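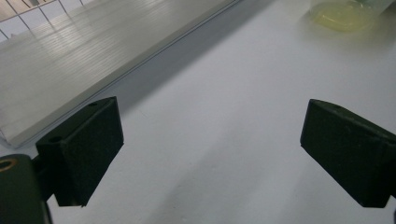

*Finley gripper, open over the white work table.*

# Review: the Finley hand gripper and the rule booklet that comes with it

I have used the Finley from Clodness for six weeks now, together with my colleague Maxine Faulkner. It is a gripper which you hold and close by your own hand, and it records the movement so that a robot arm can learn from it later. Many people have already written about the weight and the handle. I want to write mostly about the booklet, "Good Practice for Hand-Held Collection", because for me it was the bigger part of the purchase, and I did not find any review which reads it seriously.

## What you get

The gripper comes assembled. The fingers are matte black blocks with small holes in them, and the joints of the arms have brass-colored rings, so you can find the pivot points very quickly when you clean. In the box there are also one spare set of pads, a key for the screws and the booklet. No carrying case, which I would expect for this money.

The opening and closing is smooth. We did the 2000 cycles which the booklet asks for before the first real recording, and after this I could not feel any play in the arms. It is a boring afternoon, but please do it. Maxine did half of them while she was on the telephone.

## The booklet

The rules are short and mostly well written. They are divided into the table, the tool, the person and the record. I will take those which changed our work.

**Table rules.** The booklet wants a plain matte surface, and it wants every object that does not belong to the task to be moved back from the working area. It does not say "remove". I like this. In a real kitchen or a real laboratory you cannot take everything away, and if you do, the robot learns a world which does not exist. We keep things like containers at the back or at the side, and the middle stays free until the task begins. There is one more rule about liquids: a container with liquid must stand well behind the start position of the fingers, on a flat place, and you must not reach over it. The booklet gives no distance for this. I think it should give one, because "well behind" is a different thing for me and for Maxine, who has longer arms.

**Start position.** Each recording begins and ends with the fingers open and with nothing between them. It sounds too simple to be a rule. But when we checked our own work against it, we had 527 recordings and only 503 of them followed the rule at both ends. The others we had to put aside, and most of them were mine. I was already moving to the object when I pressed the button.

**Transparent things.** A good page, the best one in the booklet. It advises to turn a clear container until the strongest reflection from the lamp is not on the side you will grip, and to write in the log if the lid has another color than the body. Our green lids catch a long white shine from the ceiling light, and I can confirm that it makes the edge difficult to judge, also for a human.

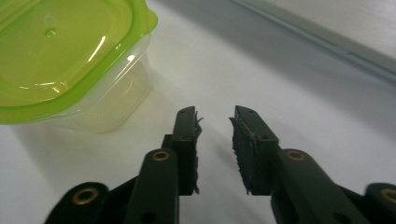 *Pads on both fingers, with frayed fibers at the inner edges. Container with green lid on the left.*

**Pads.** With this part I have a problem. The rule says that a pad must be replaced "when the edge is no longer clean". The pads are a dark gray fuzzy material, and you can see in the second picture how the fibers stand out into the gap. Is this edge clean? By the text, no. But when I wrote to the support, Bianka Bodnár answered me that some hair at the edge is accepted if the pad is still flat on the finger and no fiber crosses to the other side when the fingers are closed. It is a perfectly good rule. It should be printed in the booklet and not only sent in an e-mail to one customer.

I would also like a small drawing with an accepted pad and a pad to be thrown away. Ngata, which we used before, had such drawings in the manual, and new people understood them in a minute.

**Cleaning.** Dry cloth for the fingers after every session, and a soft brush for the joints. The matte black shows every light speck of dust. I thought first that it is only a question of beauty, but the booklet says that the dust goes from the fingers to the pads and changes the grip, and it asks you to wipe the fingers before the pads and never in the other order. We follow it. I cannot say if it makes a difference, we did not measure.

**The person.** Sit or stand, but do not change in the middle of one set. Make a pause after each set. Only one person touches the table during a recording. These rules are on half a page, and I think they are too few. There is no word on what to do when two people share one gripper and have different habits of hand. We made our own rule, that the log has the initials of the person on every line.

## Compared with others

I know the older Kovitz tool a little from a previous job. The fingers were stronger there, but the paper with it was only about how to connect it. You had to invent your own practice, and then each team had another one. With the Finley, a new colleague can read for twenty minutes and make recordings which fit with ours.

## What I would change

- Print the pad rule as the support explains it.
- Give a distance for containers with liquid.
- Put two spare sets of pads in the box.
- Make the log sheet bigger, the column for remarks is too narrow for normal handwriting.

## My rating

Four stars from five. The tool alone would be four also, so the booklet does not lift it and does not pull it down, but if they correct the page about pads I will gladly come back and change it. Clodness wrote that a second edition is planned for March. I have asked them to send me one.

*Written 2025-02-12. I bought the gripper at the normal price.*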